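Benefit concert promises big night, but the numbers are thin

Organizers of a benefit concert at the Stomuler say the show will put a music room in reach of every child at the Azimi after-school center. How much of the ticket money will get there is harder to pin down.

The concert was announced on July 5, 2024, by singer and cellist Tegan Bolger, who grew up four blocks from the center and has played the Stomuler twice as a support act. She will headline, with the folk duo of Kazue Yagi and Riku Ogura opening and a children's choir from the center joining her for the last two songs.

Tickets are $18 in advance and $22 at the door. The Stomuler holds 163 people standing. If every advance ticket sells, that comes to a little under $3,000 before anyone is paid.

Bolger said the performers are playing for free. The venue is not quite doing the same. The Stomuler is waiving its rental fee but keeping all bar sales, and it will charge for the sound engineer and door staff. Asked what that charge would be, the venue's booking manager, Kazuhiro Sasaki, said it would be "the normal rate, maybe a bit under." He declined to give a figure.

Then there is Fastero, the ticketing company, which adds a fee to each order and takes a second cut from the seller. The posters say "all proceeds to Azimi." The ticket page says "net proceeds." Those are different promises, and only one of them is printed in large type.

"I wrote the poster, so that's on me," Bolger said. "I meant all the money that we get. I'll fix it if people think it's misleading."

As of Friday afternoon the poster in the Stomuler's front window still read "all."

The center runs music sessions two afternoons a week for children aged 7 to 13. It owns 2 keyboards, one of which has a dead octave, and a box of hand drums that came from a school closing. Its director, Piyumi Siriwardena, has been asking for a proper music room since April of last year, when the previous teacher left and took her own guitars with her.

Siriwardena said she is grateful for the concert and would not turn down any amount. She was more careful on the subject of what it would buy. The full plan, with sound panels, storage, a used upright piano and a year of teaching, has never been priced by a contractor. A one-page budget she shared lists the piano and the panels and leaves the teaching line blank.

"We will spend it on instruments first," she said. "The room can come later. I don't want the kids to think there will be a room in September."

That is not how the event page tells it. The page shows a drawing of a finished studio and asks fans to "help us open the doors this fall." Bolger said the drawing came from a friend and was meant to give people an idea of the mood. Siriwardena said she first saw it when a parent forwarded it to her and asked which floor it was on.
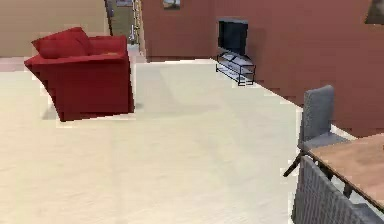

Last year's show raised less than advertised

The Stomuler has been here before. A benefit night last year for a youth theater group, also sold through Fastero, was described from the stage as having raised "close to two grand." The theater group's own newsletter later reported a donation of $1,036. Sasaki said the larger number was the gross at the door and that whoever was holding the microphone "got excited." The show drew 141 paying customers, by his records, on a night when it rained hard.

Nothing about that is improper. Sound engineers need to be paid, and a small club that gives up its rental fee on a weekend is giving up real money. Still, people who bought a ticket on the strength of a stage announcement could fairly have asked where the rest went, and the breakdown was never posted anywhere they would have seen it.

Bolger said she would publish a full account this time, including the Fastero fees and the staff bill, within two weeks of the concert. She has also asked the center to take cash donations directly at a table by the coat check, which would keep that money out of the ticketing system entirely. Siriwardena has agreed to sit at it.

A local sponsor may help close the gap. Prakari, the instrument repair shop on the same street, has offered to service whatever secondhand instruments the center buys, with free labor for the first year. Parts would be extra. The offer was made in a phone call and has not been put in writing, though the shop's logo is already on the event page.

The music itself looks like a safer bet. Bolger's trio has spent the spring working up songs from her second record, slower and stranger than the first, and Yagi and Ogura rarely play in town now that Ogura has moved upstate. The choir has been rehearsing two of Bolger's songs with new harmony parts. Siriwardena would not say which two, on the grounds that the children had been promised a surprise.

Asked whether the night would be a success if it brought in only enough for a couple of guitars, Bolger thought about it for a while.

"For the kids who get the guitars, sure," she said. "I'd be disappointed. But I'd rather give them that than talk about a studio for another year."

She said the drawing would probably stay up.

Doors open at 7 p.m. and the choir is due on stage no later than 9, so families can get home. Children under 12 get in free with an adult, a detail missing from the Fastero page, which offers only one ticket type. Sasaki said parents should buy for themselves and give the children's names at the door. Anyone who has already paid for a child can ask the box office for a refund, though he was not sure whether Fastero would return its fee.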